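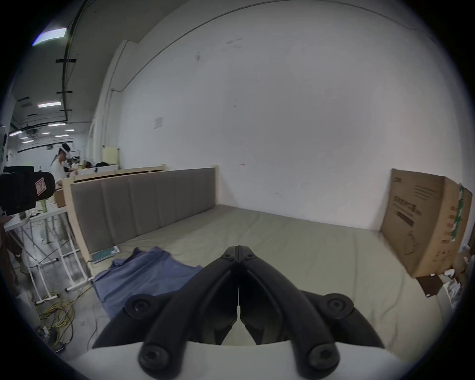 Feb 10, 2018
By Annelies Trummer

We use cookies to remember your settings. By continuing to read you accept this.

Decha Siriwan starts with the screws. He has looked after the two-fingered grippers at Omstead since October, and before he will talk about anything else he wants me to try the little screwdriver. "Feel where it stops? That's enough. People go past that, and then the finger binds!"

I loved this already. The tool is simple to look at — two curved black fingers on a white body, small enough to hold in your hand — and Siriwan can talk about it for an hour (he did, and I'd have stayed for another).

His routine goes by cycles. Every 300 closings he wipes the ribs with a dry cloth and checks the seam where the fingers meet. "You close it slowly and look at the light coming through. If the gap leans to one side, one finger has crept." Then the bolt caps come off and he goes over the joints underneath, lower ones first.

The unit on his bench the day I visited had 2,433 closings in its log and was on its second pair of fingers. What wore out the first pair? "Cloth," he says, laughing. "Everyone expects the hard things to do it. But lint gets into the joint and stays there. You pick up shirts all day, you clean all day."

A swap takes him half an hour. He keeps the old bolts with the old fingers, bagged and labeled, a habit he picked up from Hamisi Urio, who ran the bench before him. "Hamisi wrote everything down. I found a note of his on a bolt that squeaked. It still squeaks!"

After a swap he does 60 slow closings on nothing, then 60 on a folded towel, listening the whole time. I asked what he was listening for.

"A click, right at the end. If it comes early, I open it up again."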